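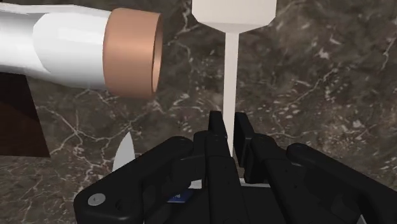
# Huvum hand for bench and packing work

The Huvum is a multi-fingered hand for light handling jobs: lifting, turning, holding steady and putting down. It fits most small arms and is set up and supported by Contreras from our Haltham workshop.

**Price:** £2,695, excluding VAT and delivery
**Part numbers:** hand only, HV-100; hand with bench controller, HV-1000
**Lead time:** 8 weeks

## What it is used for

Most hands we sell go to firms that pack mixed goods in short runs. A suction cup or a two-jaw gripper will do one shape well, then needs changing when the next order comes through. The Huvum can take hold of a thin stem or a wide body without a tool change, so one station can work through a mixed tray.

It is slower than a person. On a simple pick, a trained packer will beat it every time. It suits the steady, repeated part of the job, including early and late shifts that are hard to fill.

## What changes for staff

Our longest-running site is the homeware packing hall at Stindton, where the first hands went in during January. The packers there no longer spend the whole shift reaching into trays. They load the station, check finished boxes and deal with anything the hand has put aside. Wrist and shoulder complaints have gone down.

There is more standing and more watching a screen, and some people didn't like that. The site now swaps roles every two hours. Two packers trained as station leads and are paid at a higher grade.

We advise talking to staff before you order. Grip settings are easier to get right when the people who handle the goods help to choose them.

## Trying grips first

New items are tested in simulation before the hand touches real stock. Send us the shape, weight and surface of each item and we will return a set of grips to load on the controller.

## In the box

- Hand, right or left
- Mounting plate and screws
- Power and data cable, 2 m
- Spare fingertip pads
- Printed setup guide

The arm, guarding and emergency stop are not included. A risk assessment must be done on site before first use.

Price last checked August 5, 2025.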